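Protokoll der Abteilungsversammlung Wäscheaufbereitung, Februar
Lesezeit: 6 Minuten

Ort: Pausenraum 2, der größere, in dem die Heizung geht
Beginn: 14:00 Uhr, nach Verteilung des Kuchens 14:10 Uhr
Sitzungsleitung: Wagner Miranda
Protokoll: Frühschicht, Faltplatz 3 (durch Losentscheid, unter Protest)
Anwesend: Früh- und Spätschicht der Aufbereitung, Technik, Betriebsrat, Personalabteilung. Die Geschäftsleitung der Clarkska war durch eine Grußbotschaft vertreten.

TOP 1 Genehmigung des letzten Protokolls

Das Protokoll der vorigen Versammlung wird mit einer Änderung genehmigt. Die Formulierung »es herrschte allgemeine Aufbruchstimmung« wird auf Antrag der Spätschicht ersetzt durch »die Anwesenden brachen auf«. Die Personalabteilung enthält sich.

TOP 2 Grußbotschaft

Die Sitzungsleitung verliest die Grußbotschaft. Darin wird die Automatisierung der Faltstrecke als gemeinsame Reise bezeichnet. Aus der Spätschicht kommt die Frage, ob es sich dabei um eine Dienstreise handele und wie sie abgerechnet werde. Wagner Miranda sagt zu, die Frage weiterzugeben, lässt aber offen, an wen.

TOP 3 Stand des Projekts Lilatik

Die Technik berichtet. Lilatik, also das maschinelle Vorlegen und Falten kleiner Tücher, läuft weiter im Versuchsraum und kommt vorerst nicht in die Halle. Der Arm bearbeitet einzelne Tücher auf einem eigenen Tisch. Die Steuerung liefert Leltora, die Auswertung übernimmt das Programm Urio, das jeden Griff entweder als »erfolgreich« oder als »lehrreich« verbucht. Eine weitere Kategorie ist nach Auskunft der Technik nicht vorgesehen.

In der letzten Auswertung stehen 727 Griffe. Davon gelten 600 als erfolgreich, der Rest demnach als lehrreich. Faltplatz 1 möchte wissen, was genau als Erfolg zählt. Antwort der Technik: Das Tuch wurde gefasst und wieder abgelegt. Nachfrage: Gefaltet? Antwort: Das sei eine nachgelagerte Kennzahl.

Die Frühschicht bittet darum, künftig ebenfalls nach dieser Kennzahl beurteilt zu werden. Heiterkeit. Die Personalabteilung bittet, die Heiterkeit nicht zu protokollieren. Der Antrag kommt zu spät.
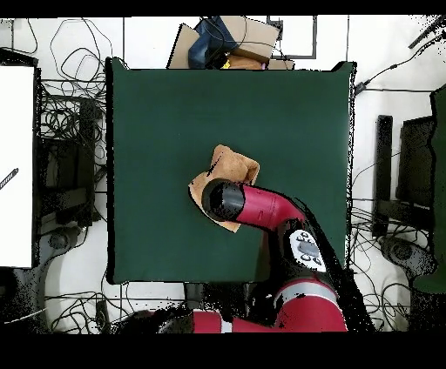
Anlage zu TOP 3: Roter Arm am grünen Tisch, Greifer auf einem hellbraunen Tuch.

Zur Anlage ergibt sich eine Aussprache. Faltplatz 4 stellt fest, dass man ein Tuch, das so liegt, nicht mit Draufdrücken glatt bekomme, man müsse zuerst eine Ecke suchen. Die Technik entgegnet, das Suchen der Ecke sei gerade der schwierige Teil. Faltplatz 4 erwidert, das habe sie in ihren Entgeltgesprächen seit 11 Jahren vorgetragen und freue sich über die späte Bestätigung. Der Betriebsrat bittet ausdrücklich, den Satz der Technik wörtlich festzuhalten. Er lautet: »Das Suchen der Ecke ist gerade der schwierige Teil.«

Weiter wird nach den Kabeln am Boden gefragt. Die Arbeitssicherheit hatte in der Halle zuletzt ein Verlängerungskabel hinter dem Radio beanstandet, das daraufhin samt Radio entfernt wurde. Die Technik erklärt, für den Versuchsraum gelte eine eigene Unterweisung. Die Spätschicht beantragt, das Radio in den Versuchsraum zu verlegen. Wird zurückgestellt.

Auch die Kartons hinter dem Tisch kommen zur Sprache. Die Technik nimmt den Hinweis auf und will bis zur nächsten Versammlung Ordnung schaffen. Faltplatz 1 bietet an, vorbeizukommen und zu zeigen, wie die Halle das macht.

TOP 4 Was sich an den Arbeitsplätzen ändert

Die Personalabteilung stellt die neue Rollenbeschreibung vor. Wer bisher an den Plätzen 1 bis 4 gefaltet hat, kann sich zur »Prozessbegleitung Textil« weiterbilden lassen. Zu den Aufgaben gehören laut Aushang das Bereitlegen der Ware, das Beobachten des Ablaufs, das Eingreifen bei Abweichungen und das Nacharbeiten.

Auf Rückfrage wird »Nacharbeiten« erläutert. Es handelt sich um Falten.

Der Betriebsrat fragt, ob die Prozessbegleitung höher eingruppiert werde. Die Personalabteilung verweist auf die Aufwertung durch die Bezeichnung. Der Betriebsrat verweist auf die Miete. Man einigt sich darauf, die Eingruppierung schriftlich zu klären, bevor sich jemand für die Schulung einträgt. Die Liste am Schwarzen Brett wird so lange abgehängt. Bislang steht darauf ein Name, und der Betreffende gibt an, er habe sie für die Essensbestellung gehalten.

Länger diskutiert wird über das Tempo. Mehrere Kolleginnen aus der Spätschicht berichten, dass seit Beginn der Versuche häufiger jemand mit Tablet neben den Faltplätzen stehe und mitschreibe. Die Technik bestätigt das: Man brauche Vergleichswerte von Hand gefalteter Ware. Der Betriebsrat stellt klar, dass Zeiten einzelner Personen ohne Vereinbarung nicht erfasst werden dürfen, auch nicht als »Vergleichswert Mensch«. Die Spalte mit diesem Titel wird gelöscht. Bis eine Vereinbarung vorliegt, bleibt das Tablet im Büro.

Faltplatz 2 merkt an, sie habe grundsätzlich nichts gegen die Maschine. Ihre Schulter habe sogar sehr viel für die Maschine übrig. Sie wolle nur wissen, ob der Arm irgendwann auch die nassen Frotteesäcke vom Wagen hebe, das sei nämlich die Arbeit, die sie gern los wäre. Falten mache sie im Sitzen und mit Unterhaltung. Zustimmung aus beiden Schichten. Die Technik räumt ein, dass die Säcke nicht Teil des Projekts sind, weil sie zu schwer und zu unförmig seien. Faltplatz 2: Das sei ihr aufgefallen.

Wagner Miranda schlägt vor, eine Hebehilfe für die Säcke als eigenen Punkt bei der Geschäftsleitung anzumelden. Eine solche Hilfe gibt es fertig zu kaufen, sie muss nichts lernen und liefert keine Auswertung. Einstimmig angenommen.

TOP 5 Name des Arms

Aus der Belegschaft liegen mehrere Vorschläge vor. »Herr Knick« erhält die meisten Stimmen. Die Personalabteilung gibt zu bedenken, dass ein Name mit Anrede Erwartungen an Umgangsformen wecke. Der Einwand wird zur Kenntnis genommen. Herr Knick wird nicht in den Geburtstagskalender eingetragen und zahlt nicht in die Kaffeekasse ein, womit er nach Ansicht der Spätschicht bestens zur Technik passt.

TOP 6 Verschiedenes

Die Spülmaschine im Pausenraum ist weiterhin defekt. Auf die Frage, ob sich die Technik diese einmal ansehen könne, wird auf die Auslastung durch Lilatik verwiesen. Gespült wird bis auf Weiteres von Hand.

Die Urlaubswünsche für den Sommer sind bei der Sitzungsleitung abzugeben, leserlich.

Der Schlüssel zum Versuchsraum fehlt. Wer ihn hat, legt ihn bitte wortlos in Fach 11.

Beschlüsse und Aufträge

Eingruppierung »Prozessbegleitung Textil« schriftlich klären: Personalabteilung, Betriebsrat
Entwurf einer Vereinbarung zur Zeiterfassung: Betriebsrat
Hebehilfe für Frotteesäcke anmelden: Wagner Miranda
Kartons im Versuchsraum aufräumen: Technik
Verbleib des Radios klären: offen, es meldet sich niemand

Ende der Versammlung: 15:35 Uhr. Der übrige Kuchen geht an die Spätschicht.

Weitere Protokolle und Aushänge

Abteilungsversammlung Wäscheaufbereitung, Januar
Ergebnis der Begehung: Verlängerungskabel und Radio
Lilatik: Häufige Fragen der Belegschaft, 2. Fassung
Spülmaschine Pausenraum 2, Zwischenstand
Schichttausch: Formular und Fristen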